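## Can Week at the Grandham robot class

I promised last time that I'd stop writing about sock folding, and I'm keeping my word! The evening class in Room 406 has moved on to soda. If you've walked past with the door open lately and wondered why a bunch of adults were gasping at a can of Pepsi, that was us.

The task is called Restock, and it sounds like nothing. You have a rack with three lanes, the kind that lives in a fridge and lets the cans slide to the front. You have a tray of drinks. The robot has to take a can off the tray, bring it over to the back of a lane, put it down the right way up and let go without knocking the others into next week. Then it does that again with the next one. My first reaction was that my nephew could do it while watching cartoons (he could, I checked, he was bored in no time).

Our robot has a bit more trouble. The can is smooth, it's round, and if the grip is a hair too high the whole thing tips when the fingers open. If the grip is too low, the fingers bump the rails. We spent most of the first evening on the bit where you let go. I'd never given one thought to letting go of a can before, and now I catch myself doing it very slowly in my own kitchen.

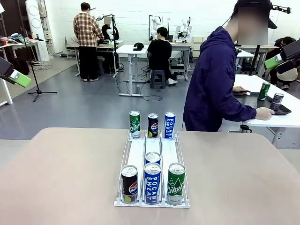

Anyway, back to the rules, since three of you asked. Each team picks one order of drinks for the lanes and has to stick with it for a whole batch. A batch is 40 tries. You write down every single one, including the embarrassing ones, and you're not allowed to quietly restart if the first can goes over. Between tries somebody resets the cans by hand, and that person is officially called the bartender. I've been bartender twice now and my feet hurt, but it's a great spot for watching.

We started with Pepsi in every lane, which was a mistake on my part. All the cans looked alike, so when I went back over our notes I couldn't tell which one had gone in last or whether two had swapped. Pocari Sweat and Chilsung Cider fixed that right up. Blue, green, black, and you can tell from across the room who's where. Everybody also got very attached to one color or another. There is a green faction. I'm not naming names.

The team names this round are Jukent, Gostix and Akpan. I'm on Gostix. No, I don't know what it means either, it was pulled out of a hat along with the others and by then the stickers were printed. Jukent are the careful ones, they'll spend ages talking about the angle of the wrist before anything moves. Akpan just go for it. They had a streak going on the second evening that had the rest of us standing behind them like people around a pinball machine, and then a can rolled clear off the table and under the radiator and that was the end of that.

As for Gostix, we do a lot of snacking. But we did work out one thing that I'm proud of, so let me brag a little. We'd been coming down on the lane from straight above, and every so often the can landed half on the rail and leaned. So we tried coming in from a little behind and sliding the last inch forward. It's slower. It also looks kind of polite, like the robot is passing you something at dinner. Our numbers got better right away, and now Jukent are doing it too and pretending they thought of it.

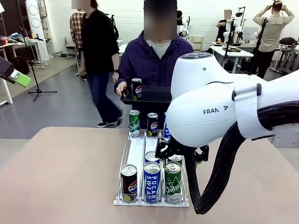

*Pepsi on the tray, gripper over the back of the rack.*

If you're new and thinking of joining for the next round, you don't need to know any code. I still don't know much! You do need to be okay with doing the same small thing over and over, and with being watched while you do it. A session runs long, but each person's turn at the robot is 40 minutes, and after that you hand over whether you want to or not. Please don't wear dangly bracelets. Please do bring a water bottle, because the cans on the table are NOT for drinking. They've been dropped more times than I can count and the first person to open one is going to be mopping.

A few odds and ends from the notebook while I have it open:

- The tape marks on the table are there for the rack. Put it back on them when you're done, even if you liked it better two inches over.
- Dented cans go in the box under the sink. A dent changes how the fingers close, and we lost most of an evening before we caught on to that.
- Write "leaned" if it leaned. We had five different words for it in the log and it took me forever to sort them out.
- The wrist view is worth a look before you start a batch. Stuff that seems lined up from where you're standing can be way off from down there.

That last one came from me, after I'd been sure for a whole batch that I was centered on the right lane. I was not centered on the right lane. Now I look at the wrist view first and the room second, and I'd tell any beginner to get in the same habit, even though it makes you a bit seasick to begin with.

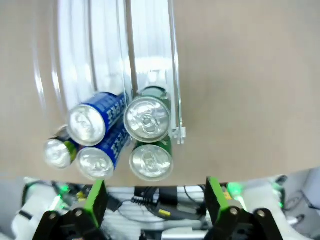
Seija Räsänen wrote in to say she thinks we're making it too easy by always using full cans. She'd like to see a round with empties mixed in, so that the grip has to be right for both, and she says she's been saving hers up since October for exactly this purpose and has more than 100 of them in the garage. Seija, I read this out to the class and the groan was pretty impressive, but Akpan are for it, and I think I am too. Could you rinse them first?

Rosario Caputo wants to know if we could do bottles. Not yet! The lanes are too narrow, and I'd like to get one complete batch without a leaner before we go near glass.

Next up is the swap round, where each team has to run another team's order of drinks using only the notes that team left behind. I've seen Akpan's notes. One page just says "like before but nicer." If you want to come and watch, the door's open from 6:30, and there are usually cookies until about 6:45.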